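Version 8 of the table supersedes all earlier ones. Files from version 7 and before use a different moisture column and should not be merged with this one.

# Relitz timber movement table

Measured width change across the grain for sawn boards stored indoors, with the species, cut and finish of each board. The table is meant for joiners and furniture makers who want figures from ordinary heated rooms, as opposed to kiln or chamber tests.

## Contents

| File | Rows | Notes |
|---|---|---|
| `readings.csv` | 2,299 | one row per board per visit |
| `boards.csv` | 318 | one row per board |
| `rooms.csv` | 592 | daily temperature and humidity, both sites |

`board_id` joins the first two files. `site` joins `boards.csv` to `rooms.csv`.

## Columns in readings.csv

- `board_id` - letter for the site, then a serial number
- `read_date` - ISO format
- `width_mm` - mean of three calliper readings, taken at pencilled marks
- `mc_pct` - moisture content by pin meter, corrected for species
- `cup_mm` - greatest gap under a straight edge laid across the face; blank if not taken
- `flag` - see below

## Sites

Boards were kept at Skanent (workshop, heated on working days) and Baloyi (upper-floor store, heated all winter). The Skanent logger stopped in February and was replaced with the same model. The gap is left as missing in `rooms.csv` and has not been filled from the other site.

## Flags

- `K` - knot or wild grain within 50 mm of a mark
- `R` - marks redrawn after sanding; do not compare with earlier widths
- `S` - split opened at one end
- `M` - meter battery low, `mc_pct` doubtful

Rows flagged `R` begin a new series for that board. The summary script handles this, but a plain group-by on `board_id` will not.

## Method notes

Pin readings were taken along the grain, away from the ends. Oiled boards were read through the finish. Lacquered boards were read on the back, which was left bare on all of them.

Glued-up panels are included with `type = panel`. Movement across a panel of narrow staves is close to the sum of the staves if they are all the same cut. With mixed cuts it is not, and the spread is wide enough that a single coefficient is of little use. Fit tabletops with slotted fixings or buttons whatever the table says.

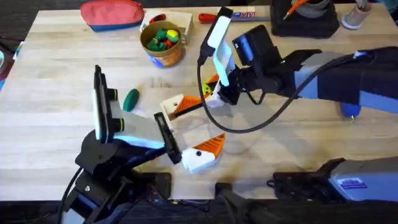

*Fig. 1. Light-coloured butcher-block tabletop, faint darker streaks in the grain.*

## Known problems

1. Ash is over-represented at Baloyi and nearly absent at Skanent. Site and species effects cannot be separated for it.
2. `cup_mm` was rounded to the nearest half millimetre in the first batch.
3. Quarter-sawn and rift-sawn boards share one code in `boards.csv`. Use `ring_angle` where present.

## Loading

```
python fandis.py --readings readings.csv --boards boards.csv --drop R,M
```

Fandis is the summary script kept in this folder. It writes one line per species and cut, with the change in width per point of moisture content. Groups with fewer than five boards are left out unless `--small` is given.

## Changes

- 7 Sep 2020 - version 8. Species correction redone for beech, duplicate Baloyi rows removed.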